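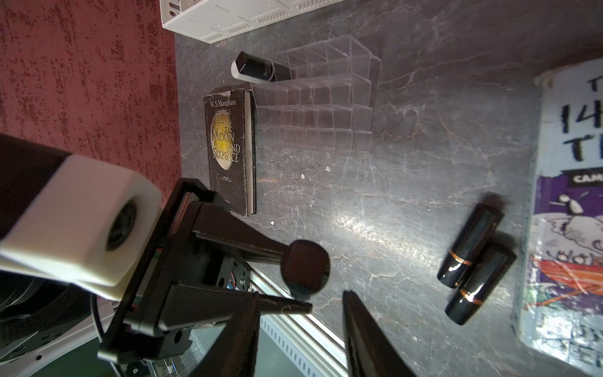 The Maugham stays out. I've lived in Stonby for nine years, in a one-bedroom with exactly one good horizontal surface, and in all that time *The Moon and Sixpence* has never made it to a shelf for longer than a week. It drifts back to the tabletop, usually next to the lipstick, and I've stopped fighting it.

I love a tabletop like this! Dark gray, marbled, with those veins of white and rust running through it, it makes everything you put down look as if you meant it. A scuffed paperback with a big golden moon on the cover looks wonderful on it. Two black lipsticks with thin copper-colored bands look even better, and the copper picks up the rust in the pattern in a way I'd never have planned.

The trouble is that a good surface attracts things. In July I spent a long weekend clearing mine, right down to the bare top, and then let things come back one at a time to see what I missed. The first to return was the clear acrylic organizer with the little square compartments. I bought it from Clevholm for 25 dollars after walking past it for months (I thought see-through plastic would look cheap, and I was so wrong). On a dark top the walls nearly vanish. You get all the order of a divided box and very little of the bulk.

A few things I've learned from living with one:

- Stand the lipsticks up with the shade label on top. If yours have the label on the bottom, store them upside down and check the caps first.
- Leave a row free. A full grid is lovely for a day, and then you buy a mascara.
- Tubes that are too fat for the squares can lie across the top. It looks relaxed, and you'll reach for them more.
- Wash it in lukewarm water with dish soap and a soft cloth. Paper towels can leave fine scratches.

Then there are the books. Beauty things and books are supposed to live in separate rooms, and I can't see why. I read while my moisturizer sinks in, ten pages or so, and I've finished more novels that way than I ever did in bed. Paperbacks are the ones to use, the more battered the better. Children's books are welcome too, with their bright covers and wild hand-drawn lettering. A light blue cover beside all that gray and black cheers up the whole corner.

My favorite version of this idea was in a rented apartment in Cáceres, where the dressing table doubled as the library. The owner had 446 paperbacks, listed in pencil in a school notebook, and a saucer of hairpins on top of every stack. I came home wanting to throw out my bookcase.

If you're shopping for a surface of your own, look for a pattern with at least two colors in the veining, which is kinder to dust and powder than a plain black. Brinavum has a small side table in a similar mood for 169 dollars, wide enough for an organizer, a cup of coffee and whatever you're halfway through.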